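26 Jul 2024

Samina wants the Trastard quote signed by tonight. A second arm, when this one spends its days over wooden cubes.
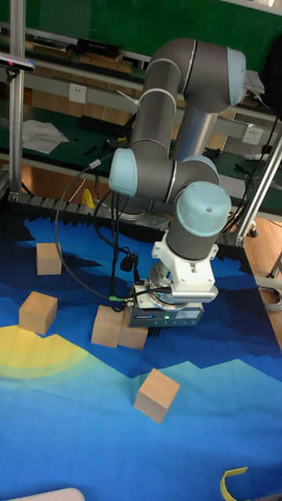
Cubes on the mat, gripper among them.

Two years' service isn't in the price — I checked.

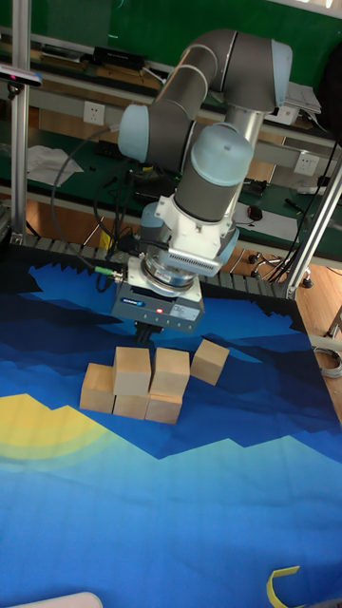 Two levels, one cube left out.

Aksel says new fingers would do. Cheaper, at least. 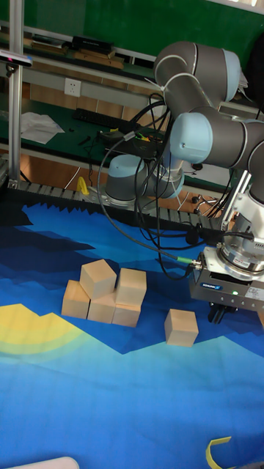

Still to price

Cables. A spare gripper. Mat, 54 each. 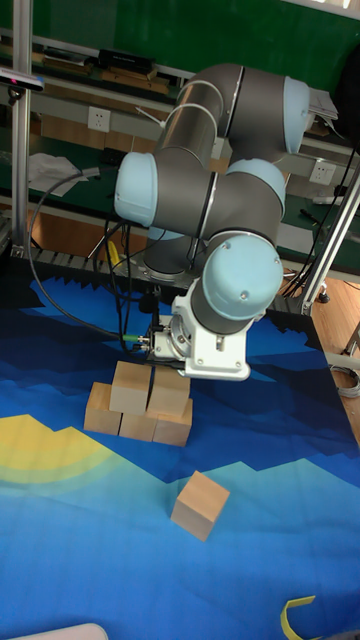

Mistham Handling Group

I'm not signing. Ask again in January.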